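The dishwasher at my mother's house has been emptied by a machine precisely once, and it took 31 minutes, and I made two cups of tea while I watched. I tell you this because I went to Cirkance in May full of hope (I am always full of hope about anything that might one day do the ironing), wanting to know how much longer we must all wait.

The answer, I was told very kindly over biscuits, depends on the chore. Lifting a box is easy. Fishing a thin bit of metal off a flat panel with a raised edge, where fingers bump the rim and everything throws a shadow over everything else, is still a proper puzzle, and much of the practice is done in simulation before any real metal gets scratched.
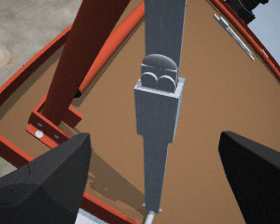 Words by Gunhild Bjarnason
Home & Workshop

Two dark fingers and a long grey bar between them, touching neither: I could have watched that sort of thing all afternoon. At Sturard, down the road, they run the same small jobs 188 times overnight and come in at 7 to see what went wrong, and plenty does, bless it.

So, can they do our chores yet? A few, slowly, if you tidy up first, which does rather feel like cleaning before the cleaner comes! I'd trust one with a tray of bolts before I'd trust it with my gravy boat.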